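Skistville students teach robot arm to stack cups

SKISTVILLE, November 17, 2025 – The robotics club at Adams High School is spending the fall on one job: getting a robot arm to put paper cups in a stack.

Members work in pairs at a table in the club's room, using hand-held grippers with small cameras attached. Each time a student moves a cup by hand, the camera records it, and the recordings are later used to train the arm.

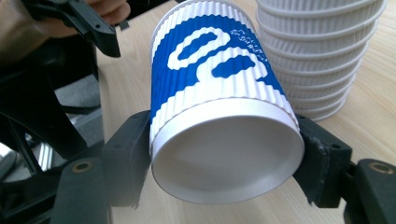
Paper cups at the club's table, with a blue-printed one between the finger pads of a gripper. 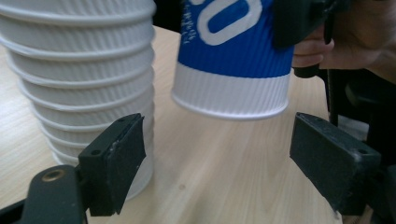
The club has set a goal of 1,000 recordings before winter break. Each member who signs up is asked to complete 100 of them over the course of the semester. Recordings in which a cup is dropped are kept in a separate folder, and club members have not decided whether to use them.

The arm itself was bought secondhand by the school district last spring. It can already pick up a cup that is standing upright, according to the club's latest progress report. Cups lying on their sides are harder. The report says the arm often pushes them away before it closes on them, and that paper cups bend if the fingers squeeze too hard.

Students also had to agree on how to do the task. Early recordings showed members holding the cups in different places, some near the rim and others near the base. The club wrote a one-page set of rules in October and started the collection over.

The club meets after school and is open to all grades. No programming experience is needed to make recordings, though members who want to work on the training software must first finish a short online course. New members can sign up at the school's front office.

The club plans to show the arm at the regional student robotics fair in Mirnville in March. Teams there get 2 tries at their chosen task in front of the judges, and the better one is scored. A team from Dulia won the open category last year with a machine that sorted silverware.

Adams will enter the same category. Parents and other residents may attend the fair free of charge.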